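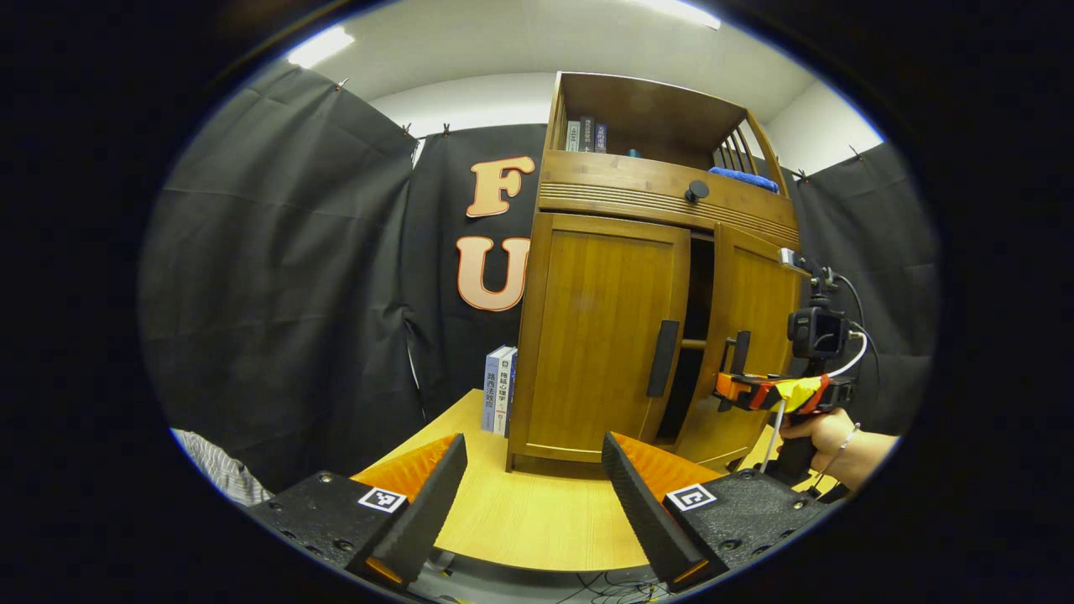
Troka Tabletop Cabinet with Open Shelf

Item 742
In stock, ships from our Dimgate store

I've been selling small furniture for a good while now and I still get silly about a cabinet with doors. Drawers are fine, drawers are useful, but doors! You get to swing them open and see what's in there. So when Kenna Dunbar brought the Troka into the shop in September I had it up on the table before she'd finished her coffee, and I've been moving things in and out of it ever since.

It's a wooden cabinet made to stand on top of something else - a table, a dresser, a wide windowsill if yours is deep enough. The top part is an open shelf for whatever you reach for all day. I tried a few books on it, then a blue cloth I like to keep handy, and they sat there together very nicely. There's a little railing of upright wooden slats on the right side of the shelf too, which I think makes the whole thing look less like a box.

Under the shelf you get a grooved band running right across the front (my favorite part, I run my thumb along it every time I walk by) with one round dark knob on it. Then come the doors. They're nice and plain with a raised border and long black handles, and you can get your whole hand around a handle, so no pinching at some tiny button with your fingertips. My mother-in-law has bad knuckles and she gave them the thumbs up.

Inside there's a shelf across the middle with room above and room below. The space at the bottom is where I'd put the stuff you don't want to look at. Chargers, tape, the good scissors, that kind of thing. Or toys! Kids seem to love a cupboard that's their own size.

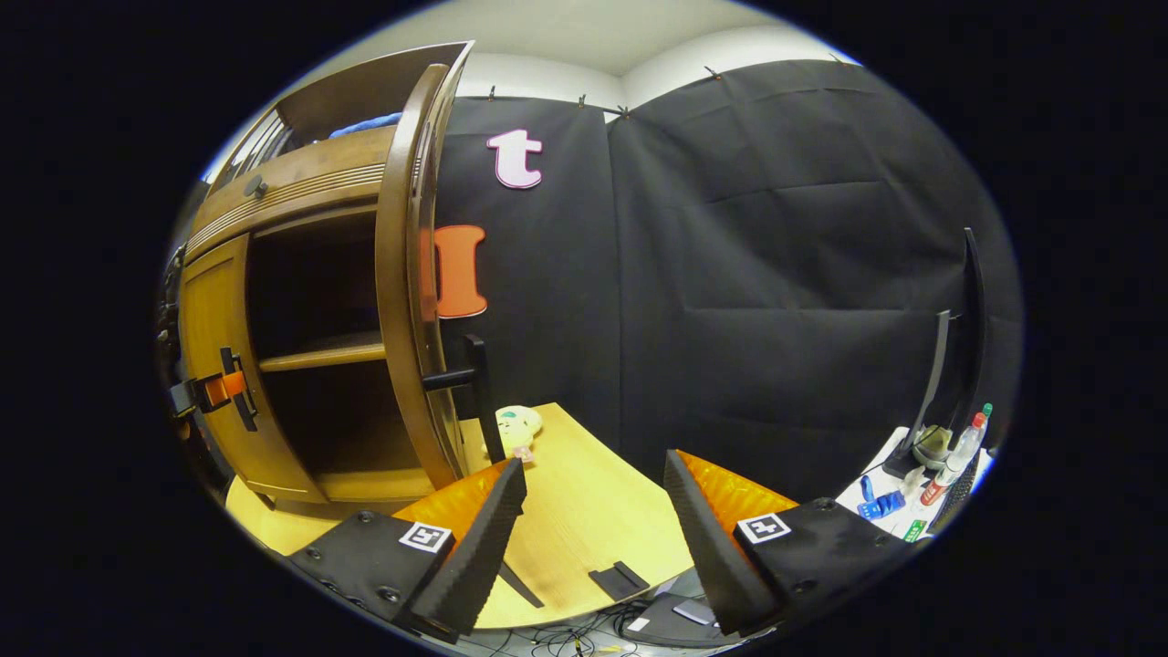

Troka cabinet with the door wide open, small plush toy in front.

What people ask me

Do the doors come off? Yes, they do. You need a regular Phillips screwdriver and a bit of patience. Ewan Mowat took both off his and uses it as an open shelf for cookbooks. I wouldn't, but it's his kitchen.

Can I hang it on the wall? Please don't. It has no brackets and the back panel wasn't made for it. If you want something for the wall, look at the Menzies range, which we also carry.

Does it come put together? Mostly. The body arrives in one piece and you put on the handles and the knob yourself. Everything you need is in a paper bag taped inside the left door. Check there before you email me to say it's missing (I get a lot of those emails, and I've sent one myself).

How do I clean it? Dry cloth for everyday. A soft toothbrush is great for the grooves, they do collect dust. Skip the spray polish, it leaves a film in there that's a pain to get out.

How much can the top shelf hold? I keep it to 26 pounds and spread things out a bit. Paperbacks, no problem. If you're planning on a stack of big art books, put those down below.

A couple of things to know before you order

The wood varies. Yours may be a bit lighter or darker than mine, and the grain is never the same from one to the next. If you're buying a pair and want them close in color, put a note on your order and Funmilayo Dauda will go through the boxes and pick you a match. She's very good at it, much better than I am.

Measure the space in front as well as the spot it's going to stand in! The doors swing out wide, and you'll want lamps and picture frames out of the way.

Shipping takes 4 business days. Returns are fine for a month as long as you've kept the box. Spare knobs and handles are sold in packs of 2, just ask for the Skudedex hardware set.

Questions go to me, Ishbel MacBrayne, at the shop counter or through the contact form. Page updated October 2019.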